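Today I decided to finish with the clothes on the bed. I will write here how it goes, maybe it helps somebody who has the same mountain at home.

1/ For the new people here: we moved to the Ostness side of the city in September and the room has one small wardrobe only. In the old flat we had two big ones. So the bed became the third wardrobe, and at night everything travels to the chair.

2/ My mother's rule was that you cannot fold on the same place where you throw. I never listened. Now I understand her a little, because when I fold on top of the pile, the folded things slide back into it.

3/ First I do the winter things. They are thick and they make the pile look much bigger than it is. When the fleece is folded, I already feel better about the rest.

4/ How I fold fleece: sleeves to the back, then in half, then in half again, and press the air out with the forearm. It does not want to be flat. I stopped fighting and let it be a fat bundle. It goes to the bottom shelf where the height is 17 inches, so there is place enough.

5/ Somebody asked me last week about the boxes. They are from Brenov, the cloth ones with a lid. I bought 8 and I think it was too many, three of them are still flat behind the door. The lid is good against dust. The handles are not so good, one came off when the box was full of jeans.

6/ Dark clothes are my biggest problem. Black and navy look the same to me under the evening lamp, and I have put the wrong trousers in the wrong box many times. So I sort the dark things only in daylight, near the window.

7/ The peony sheet stays on the bed while I work. I know, many people say put an old sheet first. But this one is washed every week anyway and I like to look at the big red flowers when the work is boring.
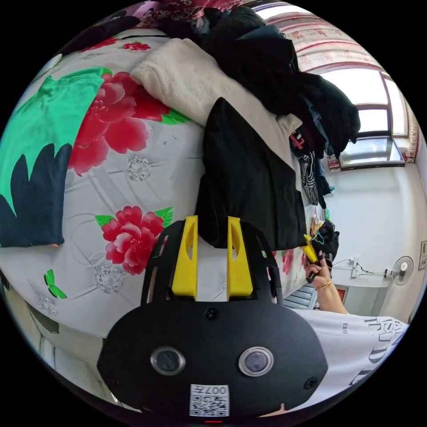
8/ Black things go after the cream fleece, one by one from the front side of the heap. If I pull from the middle, everything comes down on the floor and I start again from zero.

9/ Patterned things I leave for the end. They are easy to recognize, so I do not need good light or much patience for them.

10/ A question from the replies: do I iron before the box? No. Only shirts, and shirts hang. For the rest I iron on the morning when I need it, or I do not iron.

11/ The thin blankets and wraps I roll, I do not fold. Rolled they stand in the box like bread in a basket and I can take one without moving the others. I learned it from the woman in the Shakya shop, she keeps all her scarves like this.

12/ What I give away goes directly in a bag by the front door. If the bag stays in the bedroom, I start to take things out again. The Horavach collection point is open until 9 in the evening, so I can go after dinner.

13/ Tomorrow the socks. Please send me courage.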